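Home > Kitchens & Storage > Small Spaces
6 min read

The woman who makes you wash up on trays

I got to the Tremeo studio kitchen on a Monday, way too early, with a coffee in each hand because I couldn't remember if she took milk. (She does. I drank the black one.) She runs the tidying classes there under the name Stiltine, and her big thing, the thing my sister-in-law will not stop talking about, is trays.

"People buy trays for guests," she told me, before I'd even gotten my coat off. "Then they put them on top of the fridge and forget they own them. I want them on the counter every day, doing the dull stuff."

The dull stuff, for her, is the ten minutes after a meal. Everything gets a place to land before it gets washed. Dark shallow tray for crumbs and scraps. Bright tray for plates that are waiting their turn. Rack at the far end. Leftovers go in something see-through, and that part she's strict about.

"If I can't see it, I won't eat it," she said. "I had a tub in my fridge all of February. It was white. It could have been anything!"

I asked whether the order matters, left to right, and she looked at me like I'd asked whether shoes go on before socks. Food at one end, rack at the other, so you're always moving dishes the same way and never reaching back across with something greasy. If you're left-handed, flip it. She's taught it both ways and swears it makes no difference to how fast you finish. 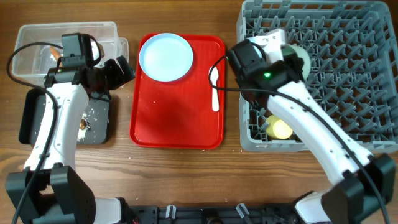
The lineup on the wooden tabletop: clear container and black tray on the left, red tray with a light blue plate, gray dish rack on the right.

I wanted to know about the crumbs, because there are always crumbs, and my own counter is basically gravel by dinnertime. She laughed at that. "Crumbs are fine. I like crumbs! Crumbs mean somebody ate." Her rule is that most of them should end up in the dark tray, where the white bits show up and you can tip them out in one go. The few that get away onto the wood she leaves until the very end.

"You wipe once," she said. "If you're wiping between every plate, you're just pushing water around."

She started the classes with 4 students and a borrowed room. Now there's a waiting list, and more than 2,000 people get the newsletter, although she admits she forgets to send it. The Nava workshop next door lends her tables. I asked if she'd ever sell her own trays and she made a face. A company called Udilier had offered to put her name on a set, and she told them everybody already has a tray somewhere.

Before I left she made me do a round myself. I put a plate straight in the rack with sauce on it and got a very long look.

"Red tray," she said. "Then wash. Then rack."

I've been doing it at home for a week and I still go for the rack first.

Comments (3)

crumbcounter: Does the dark tray have to be a baking one? I only have a big oval thing from my grandmother.

lowshelf: We've done the see-through leftovers thing for years. My kids still won't eat them.

pat_in_the_pantry: Left-handed here, flipped it last night. The rack is now in front of my toaster, so I need to think about that.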